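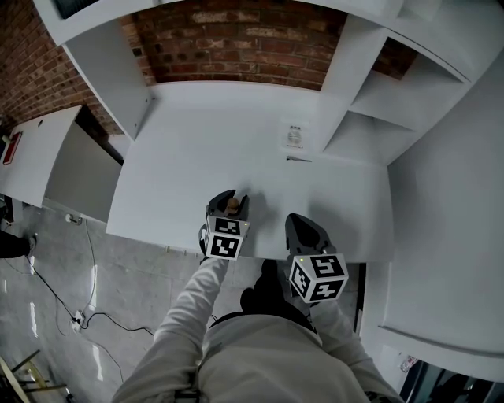
Wooden knob, round top, stood upright on the bench.

How to refinish small wooden knobs
By Emiliano Gaete, 2/6/19

Old drawer knobs are usually worth keeping. The finish goes dull and sticky where fingers have been at it, but the wood underneath is often sound. This is the method I use for plain turned knobs with a flat base and a rounded top. It suits bare, waxed, oiled or varnished wood. If the knob is painted and you think the paint is old, test it for lead first and don't sand it until you know.

What you need
A screwdriver
Washing-up liquid and a bowl of warm water
Two old cloths, one for washing and one for oil
Fine sandpaper, 240 and 400 grit
Hard wax oil or clear Danish oil
A small brush
A scrap of softwood and a few screws that fit the knobs

Taking the knobs off
Open the drawer and undo the screw from the inside while holding the knob still with your other hand. Some older knobs have a wooden thread and simply unscrew. If one won't move, don't grip it with pliers. Wrap a rubber band round it and try again.

Number each knob on the base in pencil and put the same number inside the drawer. The holes are rarely identical and a knob nearly always sits best where it came from. Put the screws in a jar.

Cleaning
Wring the cloth out well and wipe each knob all over. Don't leave them to soak, as the end grain takes up water and the wood may split as it dries. Dry them with a towel and leave them overnight.

Next day, stand each one on its base on a plain, pale surface and look at it from above and from the side. Dents and leftover varnish show up more easily against white. Check that it stands straight too. If it rocks, rub the base on a sheet of sandpaper laid flat until it stops.

Sanding
Start with the 240 and follow the curve of the top with the paper folded into a soft pad. Take the varnish off the neck with a narrow strip, pulled to and fro. Go over everything again with the 400. You only want the old finish off, so stop when the colour is even. Wipe away the dust with a dry cloth.

Oiling
Drive the screws up through the scrap of softwood and turn a knob on to each point by a couple of threads. They can then be oiled all over without being touched.

Brush on a thin coat, wait ten minutes and wipe off what hasn't gone in. Leave for as long as the tin says, normally overnight, then put on a second coat the same way. Two is enough for a bedroom chest. Kitchen drawers get a third.

Oily cloths can catch fire by themselves if left in a heap. Spread them out flat outdoors to dry before you bin them.

Putting them back
Match the numbers and tighten by hand first, then give the screw a quarter turn. If the screw spins without biting, glue a sliver of matchstick into the hole, let it set and try again.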